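Returned hair clipper inspection, Kavow 2491 mains and cordless
Bench checklist with comments, Bruvik workshop
Date: 20/03/2026

1. Outer case
Check for cracks at the seam, charging port and blade latch. Pass.
Comment: light scuffing near the thumb switch. Cosmetic only, no action.

2. Charging lead and plug
Flex the lead along its full length and look for exposed core or heat marks. Pass.
Comment: strain relief is stiff on this batch. Recheck in July.

3. Charging base
Contacts clean, no green deposit, no movement in the pins. Fail.
Comment: left pin sits low and the clipper has to be pressed down to charge. Base replaced with Tivosel part, retested, pass.

4. Blade set
Remove, brush out, inspect teeth under the lamp. Reject if any tooth is chipped or bent. Pass.
Comment: moving blade was set too far forward. On a zero-gap trim this will nick the skin. Reset and locked. 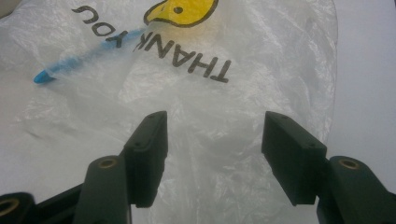 5. Oil and disinfect
One drop at each end of the blade, run for 6 seconds, wipe. Spray and leave for the contact time on the label. Pass.
Comment: do not oil before item 4. Oil hides hairline chips.

6. Motor
Run off load for 200 seconds. Listen for rattle and feel the case for hot spots. Pass.
Comment: slight change in pitch at start-up, gone on the second run — noted, not a reject.

7. Battery
Reject if swollen, leaking or marked below 3000 mAh. Pass.
Comment: the Lynch cells are a tight fit. Do not lever them out with a metal tool.

8. Comb guards
All sizes present, clips hold when pulled by hand. Fail.
Comment: shortest guard missing. Unit held until a spare is fitted.

Result: HOLD, item 8 open. Items 3 and 4 closed on the bench.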